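The Mallet Cup asks high school teams to clear a table that does not exist. The table lives in a simulator, and so does the arm, and so does everything on top of it. Teams write the code at home, upload it by midnight and get a score back in the morning.

The robotics club at Inlow High signed up this fall with 17 members, most of whom joined to build something. They have not touched a screwdriver since. Their old lab bench holds laptops now, and the club's budget, $2,110 for the year, goes mostly to computer time.

I went in March expecting to be won over. The students were sharp and funny, and they argued about finger angles the way my high school argued about bands. But I kept asking what the score meant. The team's best run that month was 61 percent of objects picked up and put where they belonged. On what table? In whose kitchen? The organizers at Dendow, who run the cup, say skills learned this way carry over to real hardware. They could not show me a high school team that had tried it.

Cost is the honest argument, and it's a decent one. A real arm is out of reach for a school like Inlow. A simulated one can crash all night and be fine at breakfast — try that with anything you have to bolt down.

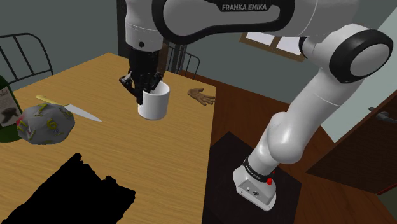
Reaching for the mug: the simulated arm at work on a cluttered tabletop.

The mug gets more attention than anything else. One sophomore told me she had rewritten her grasp code 13 times and still didn't trust it. I liked her for that. Her plan for the summer is to talk Walline, a machine shop across town, into letting her near a real gripper for an afternoon. The shop hasn't answered her email yet.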